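Feng Street Tenants and Traders Association
Minutes of the general meeting, October 19, 2022

Present: Mounir Ragab (chair), Iman Ramadan (minutes), members as per the sign-in sheet. Apologies were received from the bakery and from both upstairs units at number 9.

1. Minutes of the last meeting
Approved with one change. Under parking, "rear lot" should read "side lot."

2. Heating
The chair reported that the boiler in the east building was serviced by Brodix last week. The pressure valve was replaced and the bill came to $300, paid from the repair fund. Two members said the second-floor hallway is still cold in the mornings. The chair will ask Brodix to come back and bleed the radiators there before the weather turns.

3. Trash pickup
Plakent has moved our pickup to 6 a.m. Bins need to be out the night before. The cardboard bin keeps filling up with boxes that haven't been flattened. A sign will go up on the lid. A member asked if a second cardboard bin was possible; Plakent quoted $14 a month. Agreed to try it through December.

4. Side door lock
The lock sticks and two keys have broken off in it. Dromik quoted $900 for a keypad lock, installed. There was a long discussion. Some members would like to keep a regular key for deliveries. It was moved and seconded to ask Dromik for a price on a lock that takes both. Carried, one against.

5. Winter market
The market will run in the courtyard, weather permitting, and in the hallway if it snows. Stall fees stay the same as last year. Members who want a stall should tell Iman Ramadan by the end of the month. The cider stand needs an outlet on the north wall, and the one there now trips the breaker. Mounir Ragab to look into it.

6. Other business
The bike rack by the stairs has come loose from the wall. No one has claimed the blue bicycle. It will be tagged and left where it is until the next meeting.

Next meeting in December, same room. The meeting closed at 8:40 p.m.
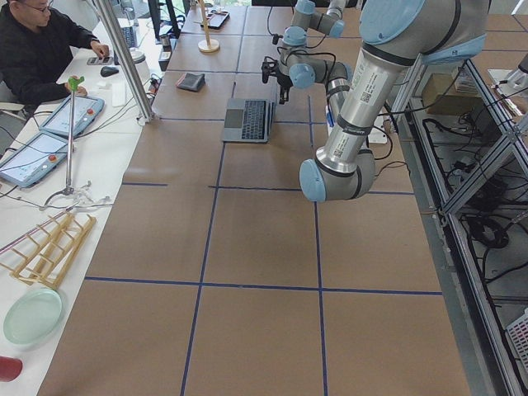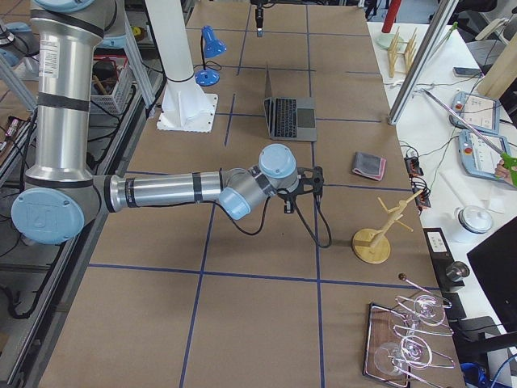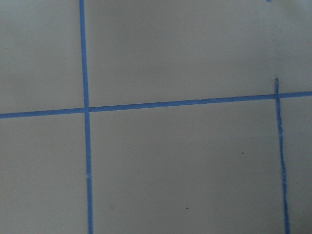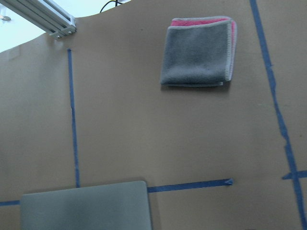

Comment from Mounir Ragab: On item 4, Dromik called me back this morning. They do have a keypad lock with a key override, but they want to see the door before giving a price. I will let them in and pass the figure along to everyone. Please keep using the front entrance in the meantime.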